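Cleaning Out a Dusty Desktop

Posted Wed 15 February in Workshop Tips

A desktop that sits on carpet pulls in lint all winter. Mine gets opened every December and once more before summer. The job takes an evening at most.

Shut the machine down, switch off the power supply at the back and pull the cord. Hold the power button in for a few seconds. Take it out to the garage if you can, or you'll be dusting the living room afterward.

Tools I keep in one shoebox:
Phillips screwdriver, medium
Soft paintbrush, one inch, never used for paint
Can of compressed air
Cotton swabs and rubbing alcohol
Egg carton for the screws

Lay the case on its side and take off the panel. Start with the brush and loosen whatever is stuck to the vents and the fan blades. Hold each fan still with a finger while you blow it out - a spinning fan can wear its bearing. Short bursts, can upright. If you tip the can it spits cold liquid.

The front intake is usually the worst. On many cases the plastic front pops off with three or four tabs. Wash it in the sink with dish soap and let it dry overnight before it goes back on.

Leave the processor where it is unless you have fresh thermal paste on hand. Once the cooler comes off, the old paste has to be wiped away with alcohol and replaced. An empty socket should never be brushed or wiped. 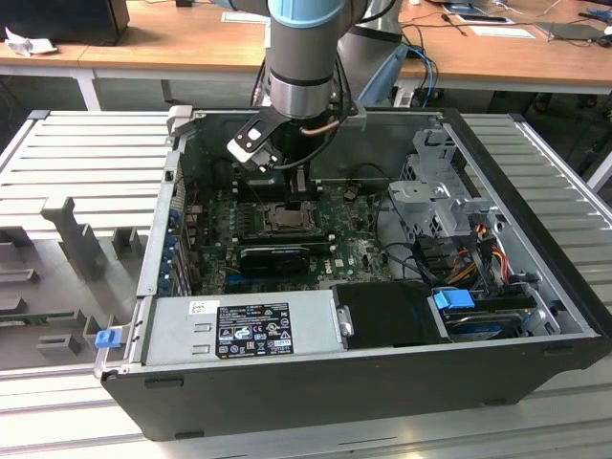 Denise Marsden wrote in to say she skips the canned air and uses a small electric blower, after going through too many cans on her sewing room computer. She also puts the case up on a board to keep it off the rug, and now cleans it once a year.

Graphics cards hold a lot of fluff between the fins. Wiggle a dry swab in there, then blow. Push the card gently afterward to be sure it's still seated.

Old sandpaper, 400 grit, is no good for cleaning contacts, whatever your uncle told you. Use a swab with alcohol.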